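# Como uma pessoa ensina uma garra a pegar

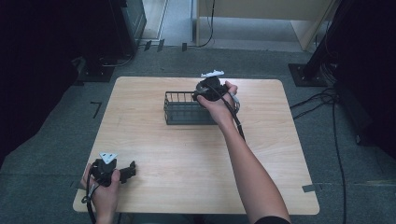 *Equipe Trivar*

No armazém da Gumden, alguns braços robóticos já tiram peças de cestos. Antes disso, alguém precisa mostrar o movimento. A pessoa segura uma garra preta em cada mão e trabalha sobre uma mesa. Cada garra tem um cabo e, em cima, um marcador branco – uma plaquinha que permite ao computador calcular a posição da garra no espaço.

O computador guarda o caminho de cada garra. Esse registro se chama **demonstração**. Para uma tarefa simples, a Gumden grava 20 demonstrações; para uma difícil, 26. Depois, um programa compara os caminhos e calcula o do robô.

## O que muda no trabalho?

Antes, os funcionários separavam peças durante as 8 horas do turno. Agora passam 3 horas gravando movimentos e o resto do tempo conferindo pedidos e consertando máquinas. Algumas tarefas desapareceram, e quem as fazia teve de aprender outras – um curso na oficina Clelness ensina a usar as garras.

**Palavra nova:** *automação* é usar máquinas para fazer uma tarefa com pouca ajuda humana.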